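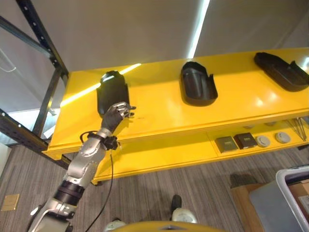
Fig. 1. Zoltton hand at the top shelf, three black trays set out.

Week 5 handout: reading a vendor's offer
Instructor: Wilma Declercq

Our case is the Zoltton two-armed picking package, sold through Mekby as a monthly service. The brochure says it "handles any molded part from day one." Keep that sentence in mind, and ask what "handles" means. Touching a part? Lifting it? Putting it where the next person needs it, right side up?

The quote lists 265 picks per shift. It doesn't say how long a shift is, or whether a dropped part counts as a pick. Harpreet Morin wrote to Mekby about this in November and got the same brochure back. 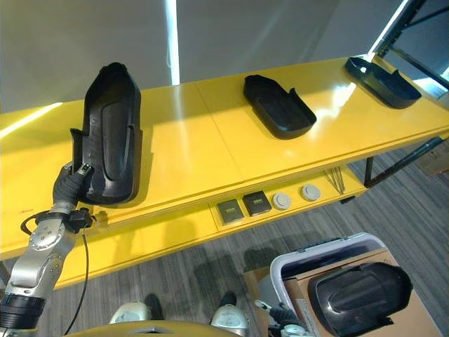 Shiny black plastic is a fair test and I would insist on it. Glare and dark surfaces are hard on cameras, and a part that stands on end gives a hand a different problem from one lying flat. Ask for both. Ask too who sets the parts out between runs — labor like that rarely shows up in the price.

Things to get in writing
Cycle time, measured from shelf to bin
Failed grasps, counted by your own people
Who pays for worn fingertips and sleeves
Response time on a service call (the draft contract says 2 working days, which I find long)
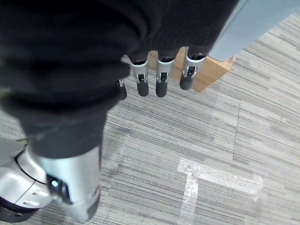

On hands: four fingers look impressive in a sales meeting. A plain suction cup may do the same job for less, and Mekby's comparison table leaves suction out. Annelies Bosman will argue the other side on Monday, so come with questions for her.

Assignment: one page, would you sign for 60 days? Show the cost per good part. Drafts go to Jolien Kuipers before class.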